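Ticket 3133 – Dretby cell, cup nesting
Opened by: Sena Nyarko
Assigned to: Terence Naylor
Status: open

Right gripper closes late on the measuring cups. Started in August after the finger pads were changed. Restarting the controller made no difference.
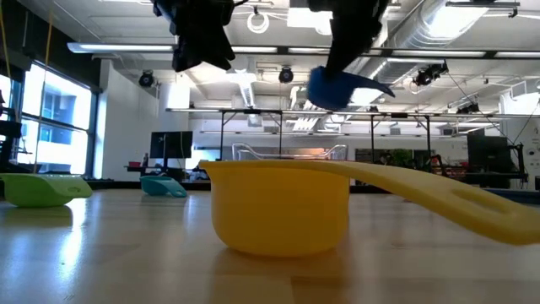 Blue scoop in the gripper over the yellow cup, fixed camera.

Naylor, 14:10 – Checked the finger screws on both arms. 2 were under torque on the right, now tightened. Wrist camera mount is fine.

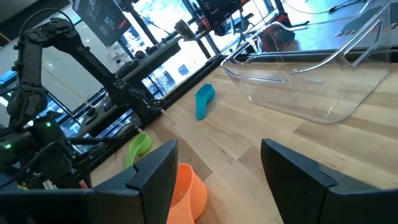
Close delay was set to 150 ms in the Voltov config. Dropped it to 34 and saved the old file.

Nyarko, 15:40 – Please run the full stack again before closing this.

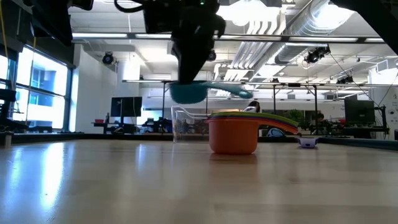 Teal cup held by the rim, nested stack on the table.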